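Words for the Stove: Kitchen Vocabulary in Homes with Young Children
Final Project Report, Language in the Community
Aklow College, Department of Language Studies

Summary

This project examined the words that families in the Grotside district use for everyday cooking equipment when they speak with children of preschool age. A written questionnaire was sent to 30 households, of which 23 responded. Two of the responses were incomplete and were set aside, leaving 21 for analysis. The results suggest that parents tend to teach a general word first and a specific word only when the child asks for it, and that terms for the parts of a stove vary more from home to home than terms for food.

1. Background

Grotside was settled by farming families from several regions, and a number of older household words remain in use there. The last local word list was compiled in 2000 by the Soriano Library and covers mainly outdoor work. Its kitchen section is short and does not record the age of the speakers. The present project was designed to add to that section and to find out which words are being passed on to young children.

Kitchen terms were chosen for a practical reason. Children hear them daily, usually while an adult is doing something else, and so they tend to be learned without direct teaching. They are also used in play, where a child may repeat a word used at home or replace it with one heard at preschool. 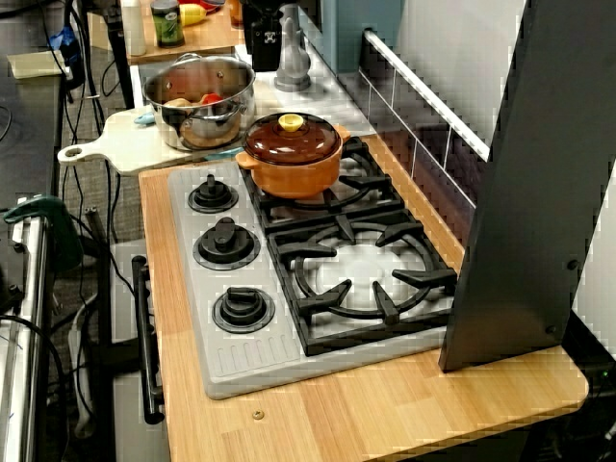
One respondent disagreed with the wording of the first question, writing that "pot" and "casserole" were never separate things in her mother's house, and that the form should have let people say so. She added that her children call everything with a lid "the supper," and asked that this be put on the record.

The comment was fair. The first question asked for one word per object and did not allow for homes in which a single word covers several objects. The question was kept in its original form so that all answers could be compared, but a space for remarks was considered when the answers were coded.

2. Method

The questionnaire was prepared in Prarneteck, the survey program licensed by the department, and printed on paper for distribution. Copies were left at the Soriano Library and collected in November. Each copy asked the adult who cooks most often to write down the word used for a given item, first when speaking to another adult and then when speaking to a child.

The items were grouped under cooking vessels, stove parts and actions. Actions included turning a burner down, covering a pot and moving a pot off the heat. Respondents were asked to write the word as they would say it – spelling was not corrected – and to note where they had learned it if they remembered.
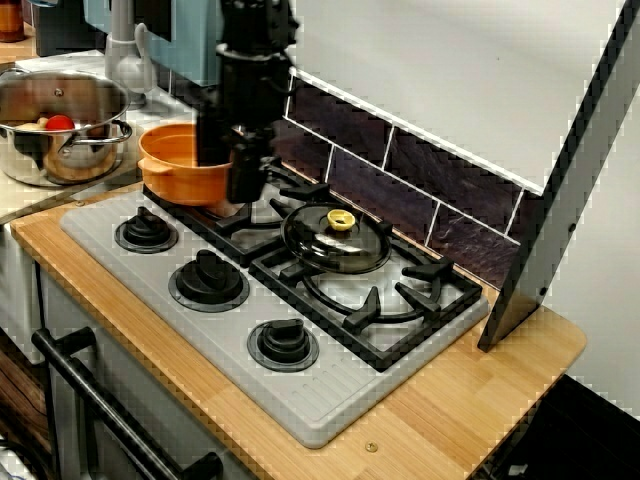 Answers were then sorted by item and compared across households. Where two spellings clearly stood for the same spoken word, they were counted together. Where this was in doubt, both forms were kept. No recordings were made, and the project therefore has nothing to say about pronunciation.

3. Findings

Words for vessels showed the least difference between adult speech and speech to children. "Pot" was the usual choice in both cases. More specific terms appeared mainly in answers about adult speech, often with a note that the child would learn them later.

Stove parts produced the widest range. The control was called a knob, a dial, a button and a tap. The burner was called a ring, an eye or simply "the hot." Several respondents used a warning in place of a name when speaking to a child, and stated that the part had no other name in that setting.

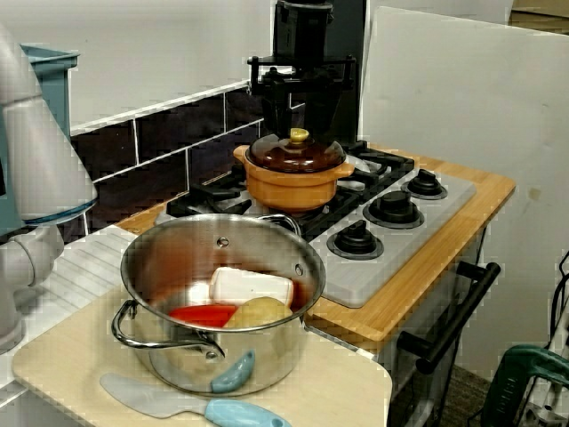
4. Discussion

The findings support the view that safety shapes early kitchen vocabulary. A child who is kept away from the stove has little need of a word for the grate, and the adult has little need to supply one. Pretend cooking may change this, as the child is then the one who handles the parts and must ask another child to pass or turn them.
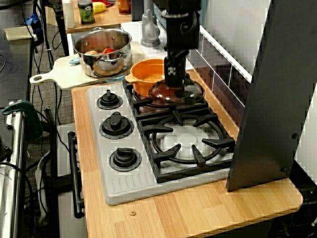
Figure 4. Toy stovetop with control knobs and two burner grates.

It was expected that older district words would survive best in the answers of long-settled families. The questionnaire did not ask how long a family had lived in Grotside, and this expectation could not be tested. "Eye" for burner was given both with and without a note that it came from a grandparent.

5. Limits of the Study

The number of responses was small, and all of them came from library users. Adults reported on their own speech, which is known to differ from what people say at the stove. A later project should include visits to homes or a preschool, with consent obtained in advance, and should revise the first question as described in Section 1. The coded answers have been deposited with the Soriano Library and may be consulted at the reference desk.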